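Lists > Drarkley Linen Swap > February > Re: washing secondhand tablecloths

Ilídio Torres wrote:
> I picked up three old tablecloths at the Grandano market and they smell
> like somebody's attic. Do I dare put them in the machine? And does
> anybody iron anymore, or do you all just fold and hope?

Hi Ilídio,

Oh, you lucky thing, I never find any at Grandano! I'd skip the machine for the first wash – old hems can be weaker than they look. I fill the tub with cool water, throw in a scoop of plain washing soda and leave them for 20 hours or so (I go to bed and forget them, basically). Then rinse until you're sick of rinsing.

The attic smell needs air more than soap. Mine hung on the porch for 5 days and my neighbor asked if I was moving out! 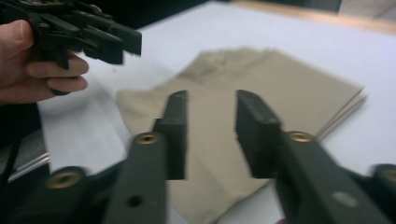 Beige cloth, folded, on the white table.

As for ironing, I do it while they're still a bit damp, wrong side up, and I roll the big ones around a cardboard tube so they don't crease along the same line every year. Zhiqiang Jiang told me the fabric counter at Carrilho gives the tubes away if you ask on a Thursday.

Are you bringing yours to the next swap? I'd love a look at those hems.

Marcy

2 replies | 3 likes | Share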